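Subject: Re: [tidyhouse] Hall closet, how do you all stop it filling up again?
Date: 16th November

> We emptied our hall closet in May and it looked great for maybe
> a month. Now I can't shut the door. Coats, boots, dog towels,
> hats, the lot. I keep looking at those Kirasell shelf units but
> they cost a fortune. Has anyone found something that sticks?
> Also, do you wash baseball caps or just give up on them?

Oh boy, do I know this closet. Ours is the same shape as everybody's in Drostmont, I think, deep and narrow with one shelf way up where only the tall people can reach it. When we moved over from Omton we just shoved everything in there the first night and it stayed that way for 10 years.

I wouldn't buy the Kirasell thing yet. I did, and it's a nice solid unit, but it ate up the floor where the boots used to go, so the boots moved out into the hall and I was tripping over them all winter. I took it back out and put it in the laundry room, where it's been great (it holds all the paint cans). What worked for the closet was a second rod, hung low. Kids' coats on the bottom, ours on top, and I was amazed how much less ended up on the floor!

The other thing I did was get small stuff off the high shelf and into shallow see-through bins down where we can grab them. Hats, gloves, scarves, whatever. No lids! We had lidded boxes before and people just piled things on top of the lids. 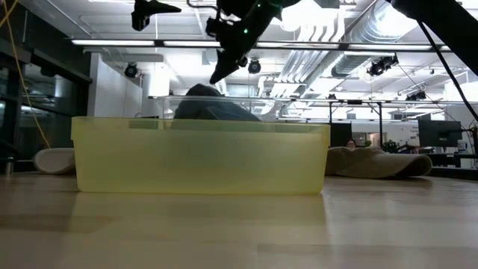

The yellow bin. Plain old plastic, you can sort of see through it.

I thought labels would help too, and for our house they did nothing, so I quit doing them. Your mileage may vary. My sister swears by hers, but she also irons pillowcases.

Boots: get a tray with a real edge on it, deeper than you think. Ours is 2 inches and I'd go higher if I did it again. The snow melt goes everywhere. And put the dog towels on a hook by the door, out of the closet completely, or they make all the coats smell like dog.

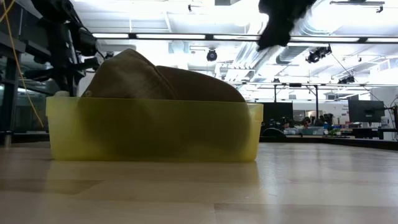 As for washing caps, I say go for it, but by hand. Cool water in the sink, a little dish soap, and an old toothbrush for the sweatband, then let it dry over an upside-down bowl so the crown keeps its shape. I ruined one in the dryer (the brim came out like a potato chip) and I've never done that again. If it's an old one, check whether the brim is cardboard first, and if it is, only dab at it with a damp cloth.
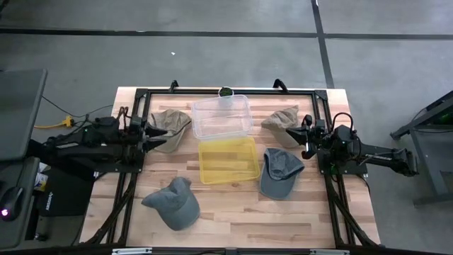

Caps, the yellow bin and the clear one. The butcher-block pattern on that table hides crumbs like you wouldn't believe.

Oh, and about stuff filling up again. We do a quick go-through when the clocks change, twice a year, and anything that doesn't fit anyone goes in a bag in the car that same day. If the bag stays in the house it gets unpacked, at least in my family. I still have a parka in there that fits none of us and I can't explain it, so don't think I've got this all figured out.

Did you say your closet has a light in it? Ours doesn't and I'd love to hear what people use. The stick-on kind keeps falling on my head.

--
You are getting this because you joined the tidyhouse list.
Message 2793 in the archive. Reply to the list, please, and trim your quotes.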